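Brultham Textile Mill Open Day

Sat 14 September

I have wanted to get inside the old Brultham mill since I first drove past it on the way to my cousin's wedding, and this year I finally got my act together and booked a spot. The open day is free but you need a ticket, and they only let 200 people through. Mine was for the first group of the morning. I was in the parking lot with a thermos well before the gates opened, and so were plenty of other people, including a couple who had come by bus with a folding loom in a golf bag!

The mill still works, and I loved that. It isn't a museum with one machine roped off. They weave bed linen and heavy cotton here on weekdays, and for the open day a handful of looms were kept running so we could see them going. You hear it before you get through the door. They hand out foam earplugs at the desk and I'd say take two pairs, one of mine rolled under a bench and that was the end of it.

Our guide was Na-rae Ha, who designs the checks and stripes. She started us in the yarn store, which smells a bit like a hardware store and a bit like warm bread (the others in my group said wet dog, so make up your own mind). Cones are stacked by shade up to the ceiling. She pulled out five grays that looked identical to me and then took them over to the window, where they were five completely different colors. One was nearly green. She said customers will send back a whole order over that sort of thing, and after the window I believed her.

Next came warping, the part I knew least about. All the long threads for a piece of cloth have to be wound onto a beam side by side, in order, at the same tension. The one being wound that morning took its threads from a creel with 600 cones on it. If a single one snaps the whole thing stops and somebody has to go find the end. We watched that happen! A woman walked straight to it, tied a knot I couldn't follow even when she did it again slowly for us, and off it went.

Then the weaving shed. I could have stayed there until they locked up. The oldest loom still in use is an Irkero, painted a sort of pea soup color, and it shakes the floor. The newer ones are faster and much less fun to look at. Na-rae stood by the Irkero and shouted the difference between a printed grid and a woven one, and then we all went back out to the corridor so she could say it again in a normal voice. A printed grid sits on top of the cloth and can go on at an angle if the fabric wasn't straight on the table. A woven one is made of the threads themselves, so it follows the cloth wherever it goes. She says to look along a line toward the hem, and if it wanders off across the weave, it was printed. I have been doing this to every sheet and dish towel I meet.

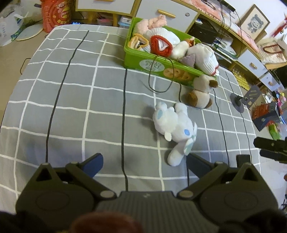
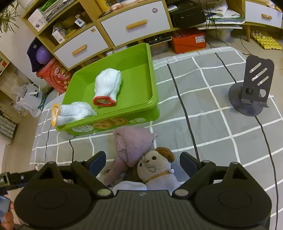
After the shed we got to the finishing room, where the cloth is washed, pressed and looked over on a big slanted table with lights behind it. Two inspectors were working and they let us have a try. Somebody had put a length up with 10 faults in it. I found four and was very pleased with myself until a boy from the next group found eight. The hardest ones are the missing threads, because your eye just closes up the gap.

Lunch was in the old canteen. There was a lentil soup and a cheese pie from the Ciobanu bakery in town, and I went back for a second piece of the pie. The tables are the original ones, long and scrubbed pale, and everyone ends up talking to whoever is across from them. I sat with a retired dyer who told me indigo stories for most of an hour and drew a vat on my napkin. I kept the napkin.

The remnant shop opens at noon and you should not plan to be sensible in it. Everything is sold by weight, so 500 grams of fine lawn goes a lot further than the same in canvas. I came out with a stack of striped ends for pillowcases and one piece of brown herringbone that I have no plan for at all. They take cards, but the line for cash was shorter.

A few practical things. The upstairs floors are reached by a steep iron staircase, though there is a freight elevator if you ask at the desk. Wear flat shoes. Lint gets on everything, so leave the black coat at home. The footpath along the river to the Plirby stop is a nicer walk than the main road and only a little longer.

They do a smaller evening tour in January with just the dye house, which was closed for repairs on our visit. I've already put my name down.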